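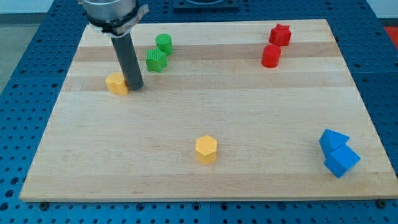
Calado 2 Phone, 500 nits, dual SIM, unlocked

Okay, I've been carrying the Calado 2 since August and I'm still kind of in love with it, so I'm very happy to have it in the shop! It's a small phone (you can reach the top corner with your thumb, hooray) and it comes unlocked, so you just pop in your own SIM and go. Both slots take a nano SIM, but if you want the memory card you'll have to give one of them up.

The battery is 2192 mAh. Yes, I know, that sounds tiny next to the big phones, but I charge mine at night and it gets me to bedtime, unless I've been watching videos on the train. The camera is fine in daylight and a bit grainy indoors. Headphone jack on the bottom!

In the box: phone, USB-C cable, SIM pin, clear case. No charger, sorry. The Dekulmont one fits nicely and I sell it separately.

Colors: slate or sand. Sand is back in stock as of Mar 16, 2024.

Ships from Jekbridge, or choose pickup at my Festcombe counter when you check out. Returns are fine for 30 days, just keep the box.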